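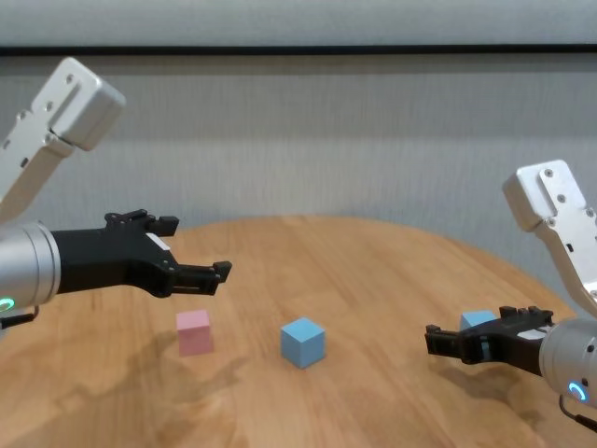 Busex library to close for five weeks while heating is replaced

The public library in Busex will close in January so that its heating system can be taken out and replaced. The work is expected to last 5 weeks. During that time the library will run a smaller service from two rooms on the ground floor of the Alora building, a short walk away on the same street.

The boiler in the basement dates from the year the library opened, and parts for it are no longer made. Last winter it went out several times, and on the coldest mornings the reading room did not open until after lunch. Staff brought in electric heaters for the front desk, but these could not be used upstairs without overloading the wiring.

Branch manager Hok-lam Fu said the library had looked at doing the work one floor at a time and staying open.

"We asked the contractor to price it both ways," Fu said. "Going floor by floor would have taken most of the spring, with drilling over people's heads the whole time. A short closure is easier to live with."

The contractor is Tunemier, which also replaced the pipes at the town swimming pool. Its crews will remove the boiler first, then take up sections of floor on both levels to reach the old pipes. New radiators will go under the windows, where the old ones stand now. The shelves along the north wall have to be emptied before any of this can start, and those books will be boxed and kept in the basement of the town hall.

What will be open

The temporary library will keep the same weekday hours as the main building but will not open in the evening. It will have over 3000 books on its shelves, mostly recent fiction, large print, picture books and the titles people ask for most. Everything else that has not been boxed can still be requested at the desk or through the online catalog. Requests made before 10 a.m. should be ready the next morning.

Books already on hold will be moved to the Alora building and kept under the borrower's last name, as usual. Hold times will be extended, and no late fees will be charged for anything due back during the closure.

The return slot at the main building will be sealed. A metal return box will stand outside the Alora entrance, to the left of the door, and will be emptied morning and evening. Large art books and board games should be handed in at the desk, as they do not fit through the opening.

Newspapers will be available, although only the current day's copies. The local history collection will be closed completely. Anyone who needs a map or a parish record from it before spring is asked to visit before the holidays.

There will be two computers for public use, down from the usual bank along the back wall. Each session will be limited to half an hour when others are waiting. Printing will be possible in black and white only – the color printer is too heavy to move up the Alora steps.

Children's programs

Most children's programs will go on in the second room, with fewer places than usual. The morning story hour stays at 10:30 a.m. and does not need to be booked. The homework group will meet straight after school and will end at 5 p.m., when the building's main entrance is locked.

Lộc Kiều, the children's librarian, has picked out materials that can be carried over in a single van load. The puppet theater will stay behind, and so will the train set.

"The little ones mostly want the rug, the books and something to do with their hands," Kiều said. "We can manage that in one room. The baby group is harder, because of the strollers, and we are still working on where those can go."

The baby group may move to the hall behind the Đoàn bakery, which has a level entrance and a covered yard. Kiều said a decision would be posted on the library door before the closure begins. Parents who have left an email address at the desk will also get a message.
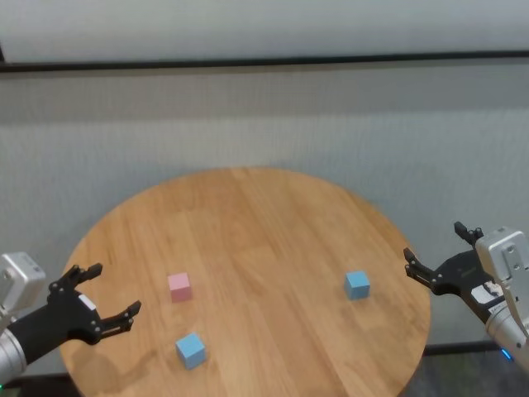
Costs and funding

The town has set aside money for the boiler and pipes from its building repair fund. That does not cover the move, the van hire or the rent on the two rooms. The Friends of the Library group has agreed to pay for those from its book sale account, which stood at 2000 dollars after the fall sale. A further 300 dollars came from a raffle at the same event.

The group will hold another sale shortly before the move, with books taken out of the collection over the past year. Paperbacks will be sold by the bag. Any left over will go to the charity store at the bus station.

Fu said the new system should cost less to run, but would not give a figure until a full winter's bills had come in. Each floor will have its own control. At present, the only way to cool the upstairs rooms is to open the windows, and in mild weather the staff office is often the warmest place in the building.

Getting there

The Alora building has four steps at the front and a ramp at the side, reached through the parking lot. The ramp door has a bell, and library staff will answer it during opening hours. Two parking spaces next to the ramp will be marked for library visitors with disabilities. Other visitors should use the street or the lot by the post office, as the remaining spaces belong to the offices upstairs.

The bus stop outside the main library will stay in use, but the sidewalk beside it will be narrowed while the old boiler is lifted out. Tunemier expects this to take one morning and will put up signs the week before. Bikes can be left in the rack at the Alora entrance. The rack at the main library will be inside the fenced-off area and cannot be used, and bikes still there when the fence goes up will be moved to the town hall yard.

The home delivery service will carry on with the same drivers and the same routes. Borrowers who get books this way do not need to do anything, though deliveries in the first week may come later in the day than usual.

Questions about the closure can be asked at the library desk or by phone. The library's number will stay the same and calls will be passed on to the temporary desk.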